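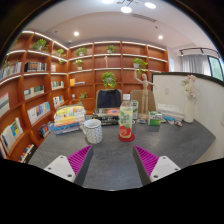

Re: [hestadach-local] Local Polls Bill, where are we at?
From: Karla Orozco
Date: Jan 13, 2020

Quentin Hamel wrote:
> Sorry if this has been covered, I've been off the list since June.
> Could someone give me the short version of the Local Polls Bill?
> My neighbour reckons it kills off our petition against the
> Mangundap boundary change, and the fellow at the newsagent reckons
> it saves it. They can't both be right. Also, is it worth me
> writing to the member, or is it all decided already?
> Quentin

Hi Quentin, and welcome back!

Funnily enough they can both be right, a bit. I've read the whole bill now (on the train, with a highlighter, feeling very glamorous) and I also rang the member's office, where Yanti Sopacua was very patient with me. So I'll have a go, and Herman can jump in where I get it wrong, because he was at the hearing and I only listened to the recording.

At the moment, if you want to force a local poll on a boundary change, you need 4000 signatures from people enrolled in the district, all on paper, all on the right form. We've got 3662 that the clerk has accepted. There were more than that to begin with, but a whole bundle got knocked out for having the old form with the wrong heading, and yes I am still cross about it. I stood outside the Skumerura bakery for half of those.

The bill does a few things at once, which is why everybody tells you something different. It swaps the flat number for a percentage of the roll. For a district our size that would come out lower, so that's your newsagent's version. But it also says a petition lapses if it hasn't been lodged in full by the day the new law starts, and there's your neighbour's version. As drafted there's nothing at all for petitions that are partway through. Tõnu calls it the trapdoor clause. I think whoever wrote it just didn't have any live petitions in mind, but I'm a softie.
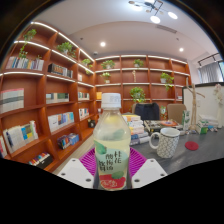 Do the signatures we already have still count if the bill goes through as it stands?
Only if we lodge the full petition under the old rules before the start date; otherwise we'd be collecting from scratch on the new form.

So that's the bit to worry about. Second reading was before the break and it went through without much of a fuss. It's now with the local government committee, and they've asked for written submissions. You get 15 days from when the notice went up, and by my reckoning that takes us to the end of next week, but please check the notice yourself and don't trust my arithmetic. After that they report back to the house and it gets picked over clause by clause. That's where an amendment would have to go in.

As for whether it's all decided, I'd say the percentage part is. Both sides like it and I can't see it changing. The lapsing part I think is wide open. Yanti told me the member hadn't had a single letter on it, and that she'd put anything from a Hestadach address on top of the pile. She also said, and this is worth passing on, that a page in your own words gets read and the identical form letters get tallied. So please don't all copy mine! Tell them where you signed, or who you collected from, and ask for a transitional clause so that petitions already started can be finished under whichever rules they started with. You don't need the legal language. I wrote "please let us finish what we began" and she seemed to think that would do.

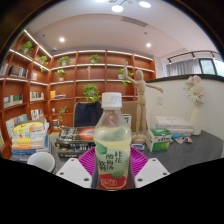
The other way to go is to forget the bill and simply get over the line on the old number. We're a few hundred short, and I honestly think it's doable if we get the right form into people's hands this time. Herman Nugroho has a box of them at his place and has been round the Illoner end of town twice already. He says the flats behind the school have hardly been touched. Tõnu Juška is happy to drive if somebody else does the knocking (his knees). I can do evenings, just not Thursdays.

My own feeling is we should do both, and I know some on the list think a submission looks like we've given up on the signatures. I don't see it that way. The committee can move slowly or it can move very fast, and I'd hate to be sitting on a nearly full petition the morning the thing comes into force.

One more thing while I remember. If you signed before the form changed, would you mind signing again? The clerk confirmed that a rejected signature doesn't stop you signing the new one. Quentin, I'm fairly sure yours was in the bad bundle, so consider yourself asked. The correct form has "Request for a Local Poll" across the top and a space for your enrolled address, not your postal one. PO boxes got thrown out too.

Oh, and the hearing recording is on the parliament site if you've got the patience. Skip the first part, it's all procedure and someone's microphone.

Cheers,
Karla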